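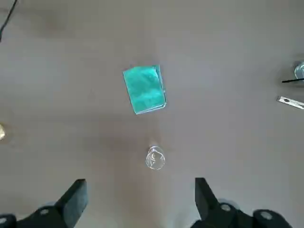

Teal thing on the table. Good morning, it's a long one today.

Okay, motorcycle people, I finally have news on the Foka. For anyone new: it's a 595 single, older than me, and it has sat in my uncle's shed in Kekcombe under a tarp and two lawn chairs.

I got it home in February. Five of us pushed it up the ramp because the rear brake was stuck solid. Valdir Sales did most of the pushing and all of the swearing. Thank you Valdir!!

First job was the carb. I'd read that these gum up if you so much as look at them wrong, and wow, yes. The float bowl came off with a noise like a jar of old jam. Main jet totally blocked, pilot jet even worse.

I ordered a rebuild kit from Lacerda and they sent the one for the smaller engine. Called them up, got Raíssa Coutinho on the phone, and she had the right one in the mail that same afternoon. She also told me to replace the intake rubber while I was in there (mine had a crack I could fit a fingernail in, so good call).

Now the part I want opinions on. The owner's manual says 30 weight in the forks. Josué Brito swears that's way too thick and wants me to go a lot thinner. Urho Laitinen has owned three of these and says run what the book says and stop reading forums. Who's right??

I'm leaning Urho, mostly because his bikes start.
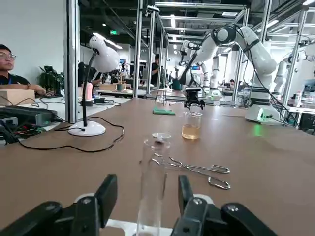

Glass tube, tongs, and a little beaker of something pale amber.

Anyway, electrics. The charging light stays on at idle and goes out once I rev it. I cleaned the grounds, cleaned them again, swapped the regulator for a Grilness one. Still does it. Rostam Ranjbar says they all do it and I should put tape over the light. Not doing that, Rostam.

It runs though! Fifth kick, a big cough, and then this slow lumpy thump that set off the neighbor's dog. I let it idle until it was warm and then rode to the end of the street and back in first gear, grinning like a fool the whole way.

Still to do: fork seals, rear brake shoes, a speedo cable that goes to an actual speedo, and the seat, which is mostly duct tape at this point. If anybody has a decent used seat for one of these, my messages are open. I don't care what color it is.

Tires get here next week. I'll post the fork oil results when I've picked a side, so keep the arguments coming.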